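Share this 93 Comments 16

The small table by the window: a talk with Phyllis Bloxham

Phyllis Bloxham has lived in Kirkeck for most of her life, and for many years she helped people to arrange their homes. She started with neighbors, then with friends of neighbors, and later she had a small business in two rooms on Cutton Street. Now she works less, but people still call her. When I visited her in April she made tea before I could take off my coat, and she moved a pile of newspapers so that I had a place to sit.

I wanted to speak with her about small tables. It is a modest subject, I know, but many of our readers live in apartments where one table must do the work of three. It is the table for coffee, for letters, for plants, and for everything that comes out of a pocket at the end of the day.

"People always ask me which table to buy," she said. "I ask them first what is on the table they have now. They don't like this question. They say, oh, it is only a few things. Then I come to the house and I cannot see the color of the wood."

She does not think that a table must be bare. In her opinion a bare table looks like a table in a store, and a guest is afraid to put a cup on it. But she wants to know why each thing stays there. If the owner can answer quickly, the thing may stay.

"A mug has a good reason," she said. "You drink from it. But yesterday's mug has no reason any more, and it should go to the sink. I am strict about mugs. My husband suffered."

Plants are a different matter. Phyllis likes to have plants on a small table, and she likes them at the back. The front half belongs to the hands, she told me, and the back half belongs to what you look at. She prefers two plants that do not resemble each other, for example one with broad leaves and one that is thin and feathery. Two of the same kind look to her like a waiting room.

I asked if she minds dried plants. Some people find them sad.

"No, I like them. A dried plant has a nice shape and it doesn't ask me for water. Only you must dust it, and nobody wants to dust it. I use an old paintbrush, very soft. And don't put it where a sleeve will catch it, or you will find small pieces in your tea."

We looked together at a white table with two dark gray mugs in the middle part and the plants behind them, the dry reddish-brown one near the center and the green one in the right corner. She approved of the colors. She did not approve of the little glass cup in the other corner. "It will be forgotten there," she said. She also wanted the black box moved from the left side to a shelf. The mugs, she thought, could stand closer together, with both handles turned to the person who will drink. 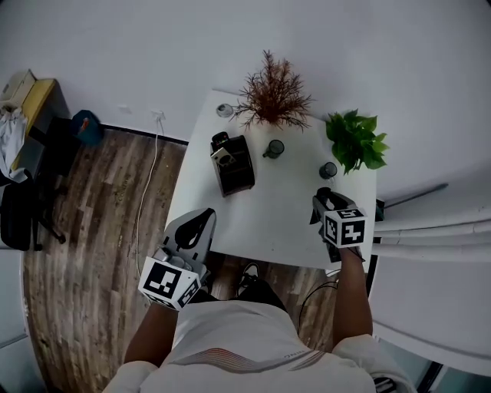

Where to begin

Her method is slow, and she admits it. She takes everything off the table, also the plants, and puts it on the floor on a towel. Then she wipes the table and leaves it for the time of one coffee. After that the things come back one by one, the tall ones first.

Chepkoech Laizer, her neighbor from upstairs, joined us at this point with a plate of biscuits. She learned the method from Phyllis when she moved into the building, and she has changed it a little. She puts back the mugs first, where her hand finds them without looking, and the plants must take what is left.

"It is wrong," said Phyllis, "but her table looks good, so I keep quiet."

They disagree also about trays. Chepkoech has one from Aguirre, which cost her 16 dollars, and she keeps her keys and glasses on it. Phyllis believes that a tray is only a way to carry the mess in one piece.

I asked them both about pothos, because several readers have written that theirs grows over the edge and gets in the way. Phyllis lets the leaves hang out on one side, the side where people do not walk. Chepkoech cuts hers and puts the cuttings in water on the kitchen windowsill - she has given many of them away in the building.

Before I left, Phyllis showed me her own table. There was a lamp on it, one fern and a library book. The mug was in my hand, and she was already looking at it.

We use cookies to improve your visit. Accept / Manage settings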